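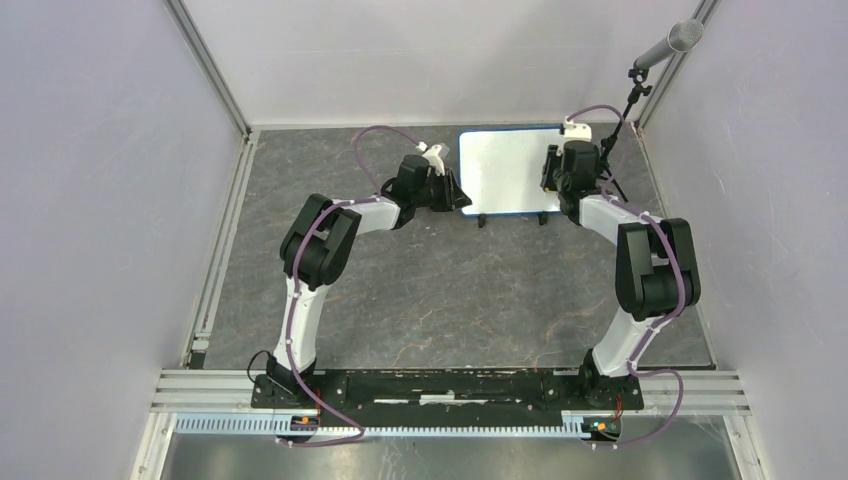 3.2 Writing surfaces

The surfaces compared in this part of the study were small enough to lie flat on a desk or table. Large wall boards were left out, as few of the homes we visited had room for one. Each household kept a board for 8 weeks and used it as it liked, for shopping lists, homework or messages.

Figure 2. A blank white board with a blue border and rounded corners, lying on a dark grey tabletop with a marble-like pattern.

We collected 344 entries in all. Of these, 140 were lists and the rest were short notes, sums or drawings. Most entries were wiped within a day - lists tended to stay longer than notes. Boards kept on a table were written on more often than those stored upright on a shelf, but they were also smudged more often, mainly by sleeves and plates.

Borders made little difference to where people wrote. Writers kept clear of the trim whatever its colour, and only the youngest children drew across it. Entries made in the corners were short, often a single word or a telephone number. Mousavi's coding sheet was used for all entries, with one change: drawings with labels were counted as notes.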